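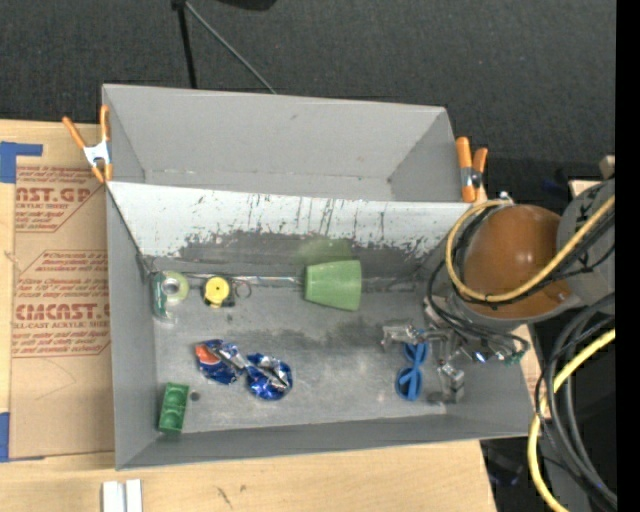
Can a robot clear out a junk bin and put everything back where it goes yet?

Some of it. A good arm can pick most loose items out of a bin if you give it time, but sorting them and putting each one away in an ordinary house or shop is still hit or miss.

Posted Mar 22, 2019

trostwood_shop
I asked the question because my brother-in-law is sure we'll all have one of these in the garage soon. I run a small repair shop and the job I hate most is the catch-all bin. Tape, scissors, tape measure, bits of wire, empty cans. Everything gets tossed in there and someone has to dig it out. I'd pay real money to never do it again. The answer above is from Anil Lobo, who used to install arms for a living. Wanted to see if the rest of you agree.

K. Krishnan
Mostly agree. Hard plastic stuff is fine. A cup on its side is fine if the fingers open wide enough. Scissors lying flat on a metal floor are a pain. There's very little to grab and the fingers hit the bottom before they close. Thin wire is worse.

planerhead
I don't buy it. We've had arms at Rallholm loading parts for years and they don't miss.

Anil Lobo
Those parts come in on a fixture, same spot every time. Throw them in a heap and see what happens. Shiny things are the other problem. A crumpled can throws light all over the place, and a depth camera gets bad readings off it.

planerhead
So put better lights on it. That's a setup problem. You people act like it's magic.

K. Krishnan
Lights help. They don't fix the corners. If a roll of tape is pushed up against two walls, you have to get a finger down between the tape and the wall, or drag it out first. A kid does that without thinking. Someone has to get the arm to do it.

mrs_ekinci
From the house side, I don't care if it's slow. If it takes two hours while I'm at work, that's fine with me. What I care about is whether it wrecks things or leaves the scissors open on the floor where the dog sleeps. I bought a used floor vacuum for my mother and it ate a phone cord in the first week.

trostwood_shop
Slow is fine for me too, overnight anyway. What does a setup like that cost? I saw a secondhand gripper listed for $1,658, and that was the gripper alone.

Anil Lobo
Price sounds normal. You still need the arm, a mount, a camera and a person who can keep it running. For one bin I'd buy five smaller bins and label them.

planerhead
Well, we agree on that much. But I'd still bet on the shop before the kitchen. My bins don't have a dog in them.

K. Krishnan
Same here. Veststead has an open shop day in July and they usually let people bring their own parts to try. I'm bringing a coffee can of mixed hardware and a pair of scissors. Trostwood, bring your bin if you can get it in the truck.

trostwood_shop
It'll fit. I'm not cleaning it out first.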